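比較文化コミュニケーション論 第六回 配布資料
小さな贈り物と、渡すときの言葉
担当:Lavanya Subramaniam 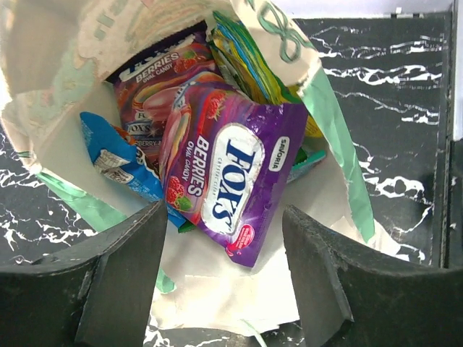 一 今回の範囲

前回は訪問のあいさつを扱いました。今回はその続きで、訪問や旅行のあとに渡す小さな贈り物について考えます。結婚祝いや香典のような大きい贈り物は第九回で扱いますので、今回は入れません。値段で言うと、一人分が500円から3,000円までの品物を想定してください。この範囲は私が授業のために決めたもので、学問上の定義ではありません。

教科書の第四章を先に読んでいることを前提にします。読んでいない人は、少なくとも「受け取りの辞退」の節だけは授業の前に目を通してください。

二 用語の整理

日本語には小さな贈り物を表す語がいくつもあり、学習者はよく混同します。私自身も日本に来てから長い間、「お土産」と「手土産」を同じ語だと思って使っていました。

お土産:旅行や外出から帰った人が、行かなかった人に渡すもの。また、自分のために買って帰るものにも使います。「自分へのお土産」という言い方は可能です。

手土産:人を訪問するときに持って行くもの。移動の方向がお土産と逆になります。自分の家から相手の家へ行きます。「自分への手土産」とは言いません。

差し入れ:仕事や練習をしている人に、その場へ持って行くもの。飲食物が中心です。相手が忙しいことが前提なので、すぐに食べられる形が好まれます。

お裾分け:自分が受け取ったもの、または多く持っているものの一部を分けること。もとの意味に「衣服の端」が含まれるため、目上の人に使うことを避ける人もいます。その場合は「お福分け」と言いかえることがあります。

心ばかりの品:品物の種類を表さず、渡す人の態度を表す語です。話し言葉よりも手紙やのし紙の周辺で見られます。

英語の gift や souvenir と一対一で対応させようとすると、必ずどこかで無理が出ます。souvenir は思い出のために自分の手元に残すものという意味が強く、職場で配る菓子にはあまり合いません。私の母語であるタミル語でも、旅行の菓子を職場の全員に配るための専用の語は思い当たりません。行為そのものは、もちろんあります。

三 個包装と配分

職場や教室で配る菓子には、個包装のものが選ばれる傾向があります。理由として学生がよく挙げるのは衛生ですが、配分の観点から見ると別のことも分かります。

大きいケーキを切って分ける場合、切る人と受け取る人が同じ時間に同じ場所にいる必要があります。皿も要りますし、切る人には大きさを公平にする責任が生じます。個包装の菓子では、不在の人の机に一つ置いておくことができます。受け取る時間と食べる時間を離すことができる、と言いかえてもよいでしょう。

この特徴は、言葉にも影響します。机の上に置かれた菓子には、渡すときの会話がありません。その代わりに付せんが貼られたり、箱のふたに「ご自由にどうぞ」と書いた紙が添えられたりします。後で会ったときに「いただきました」と言う必要があるかどうかは、職場によって判断が分かれます。授業ではこの点を話し合います。

袋入りの菓子、たとえば一つの袋にグミやあめがたくさん入っているものは、この二つの中間にあります。袋を開けて回す場合、全員がそろっていなくてもよいのですが、誰かが最初に開けなければなりません。持って来た人が開けるのか、受け取った人が開けるのか。国によって、また家庭によって期待が違います。

四 渡すときの表現

次に、渡す人の言葉を見ます。以下は私が授業用に作った会話です。

(会話1)訪問先の玄関で
Poduval:今日はお招きいただいて、ありがとうございます。これ、よろしかったら皆さんで召し上がってください。
訪問先の人:まあ、そんなお気づかいなさらなくてもよかったのに。ありがとうございます。

(会話2)職場で、休暇のあと
Byun:お休みをいただきまして、ありがとうございました。少しですけど、これ、どうぞ。
同僚:わあ、すみません。どちらに行かれたんですか。
Byun:実家のほうに。

(会話3)練習中の音楽室で
Ramasamy:お疲れさまです。差し入れ、ここに置いておきますね。
部員:ありがとうございます。あとでいただきます。

三つの会話に共通して、渡す人は品物の価値を高く言いません。「少しですけど」「よろしかったら」という前置きがあります。以前の教科書では「つまらないものですが」が代表的な表現とされていましたが、私が毎年学生に聞いたところでは、若い世代の多くは自分では使わないと答えます。ただし、聞いて意味が分からないという人はほとんどいません。使用の知識と理解の知識は分けて考えてください。

会話2では、同僚の最初の返事が「すみません」になっています。感謝の場面で謝罪の形が使われることについては、第三回の資料の後半を見直してください。ここでの「すみません」は、相手に手間をかけさせたことを認める働きをしています。英語に直訳して I'm sorry と言うと、聞いた人は何が悪かったのかと考えてしまいます。

また、会話2のByunさんは行き先を短く答えています。お土産を渡すと旅行の話が始まることが多く、これを楽しむ人もいれば、休暇の内容を話したくない人もいます。お土産は話題を提供する働きを持つ、という点を覚えておいてください。

五 袋の扱い

袋と中身の関係は、資料の少ない分野ですが、学生からの質問が多いので節を立てます。

店の紙袋に入れたまま渡すか、袋から出して渡すか。日本語のマナーの本では、室内に通されてから袋から出し、品物の正面を相手に向けて渡す、と説明されることが多いです。屋外や店で渡す場合は袋のままでよく、「袋のまま失礼いたします」と一言を加えるとされます。この「袋のまま失礼いたします」は、行為の説明と謝罪が一つの文に入っている便利な表現です。

ところで、インド南部の私の家族の間では、袋から出すことに特別な意味はありません。客が袋を渡し、家の人がそれを台所へ持って行き、客の前では開けないことが普通でした。客の前で開けると、中身に関心が強すぎるように見えると祖母は考えていました。これは私の家の話です。同じ町の別の家でも違うことがありますので、「インドでは」と一般化しないでください。レポートに書く場合も、誰の、どこでの経験かをはっきり書くことを求めます。

店の名前が印刷された袋には、もう一つの働きがあります。受け取る人は、中を見る前に店の名前を読むことができます。そのため、袋の選択が値段や格についての情報を先に伝えてしまいます。品物を別の店の袋に入れ替えて渡すことは、家族の間ではよくあっても、仕事の相手には避けられます。予想と中身がずれるからだと私は解釈していますが、別の解釈もありえます。

六 事例:Prestbergの菓子店

架空の数字で議論をしても実感が持ちにくいので、去年Nithin Subramaniamさんがこの授業のために集めた聞き取りの一部を使います。Nithinさんは私の弟で、Prestbergの町にある菓子店Honoratoで働いていました。店の許可を得て引用します。

Honoratoでは、焼き菓子の詰め合わせを注文する客に、店員が用途をたずねます。たずねる理由は包み方が変わるためです。Nithinさんの記録には、次のような発言があります。

「会社で配るので、箱は一つで、中は別々に包んであるものがいいです。」
「友だちの家に行くだけです。リボンは大げさになるので要りません。」
「先生に渡します。でも高く見えると困ります。」

三番目の発言は特に興味深いものです。渡す人は、安すぎることと同じように、高く見えることも心配しています。受け取る側に返礼の負担を感じさせない値段、という考え方がここにあります。教科書の言葉では「負担の見積もり」に当たります。

Honoratoの聞き取りは全部で200件ありますが、用途をたずねる質問の文が途中で変わっています。前半は「贈り物ですか」、後半は「どなたに差し上げますか」でした。前半の質問には「はい」だけで答えた客が多く、後半と単純に比べることはできません。資料を使うときは、この点に注意が必要です。

もう一つ、菓子の卸売をするNisodicoの店頭で行った短い観察もありますが、こちらは会話の記録が不完全なので、今回は参考にとどめます。読みたい人はPlotalaの第六回のページから開いてください。

七 断り方と受け取り方

受け取る側の言葉は、渡す側よりも難しいと感じる学習者が多いです。理由は、断りの言葉が本当の断りかどうかを、渡す側が判断しなければならないことにあります。

形式的な遠慮の例
「そんな、いただけません。」(そう言いながら手を出す)
「いつもすみません。」
「かえって申し訳ないです。」

実際の断りの例
「申し訳ありません、こちらでは規則でお受け取りできないことになっておりまして。」
「お気持ちだけいただきます。」

形式的な遠慮は短く、理由がつかないことが多いです。実際の断りには、規則や健康など、相手の責任にならない理由がつきます。「お気持ちだけ」は定型の表現で、これが出た場合は、それ以上すすめないほうが安全です。病院や役所では実際に受け取れないことがありますから、何度もすすめると相手を困らせます。

食べ物の場合は、宗教や体質の問題もあります。ゼラチン、アルコール、乳製品などは、菓子の外見からは分かりません。受け取った人が食べられないとき、どう言うのがよいでしょうか。私はよく「家族が喜びます」と言います。うそにならず、相手の好意も受け取ることができる言い方です。ただし一人で暮らしている人には使えませんので、自分に合う言い方を一つ用意しておくとよいと思います。

八 お返しの時期

小さな贈り物には、すぐにお返しをしないことが一般的です。その日のうちに同じ値段のものを返すと、関係を早く終わらせたいという意味に受け取られるおそれがあります。一方で、何か月も何も返さないと気になるという人もいます。

多くの場合、次に自分が旅行や帰省をしたときのお土産が、自然にお返しの役割をします。このとき「この間のお返しです」と言う人と、何も言わない人がいます。言う場合は借りを返したことがはっきりし、言わない場合は交換が続いているように見えます。どちらを選ぶかは相手との距離によりますが、私が見た範囲では、近所の人には言い、親しい友人には言わないという組み合わせが多いようです。

九 授業で話し合う問題

1 「お土産」「手土産」「差し入れ」のうち、自分の第一言語に近い語があるものはどれか。ないものはどう説明するか。

2 不在の同僚の机に菓子を置くとき、付せんに何と書くか。同じ部署の人と別の部署の人とで文を変えるか。

3 会話1の訪問先の人の返事から「そんなお気づかいなさらなくてもよかったのに」を除くと、印象はどう変わるか。

4 Honoratoの客の「高く見えると困ります」という発言を、負担の見積もりという語を使って説明しなさい。

十 次回までの課題

自分が最近受け取った、または渡した小さな贈り物を一つ選び、そのときの会話をできるだけ正確に書いてください。覚えていない部分は空欄にして、想像で補わないでください。相手の名前は記号にします。長さはA4で一枚以内、Plotalaに授業前日の午後六時までに出してください。

会話が日本語でなかった場合は、原文と日本語訳の両方を書きます。訳しにくい語には下線を引き、なぜ訳しにくいかを一行で説明してください。

参考になる箇所:教科書第四章の後半、第三回資料の「感謝と謝罪」。第四章の表3に誤植があり、「召し上がる」の欄に謙譲語と書いてありますが、正しくは尊敬語です。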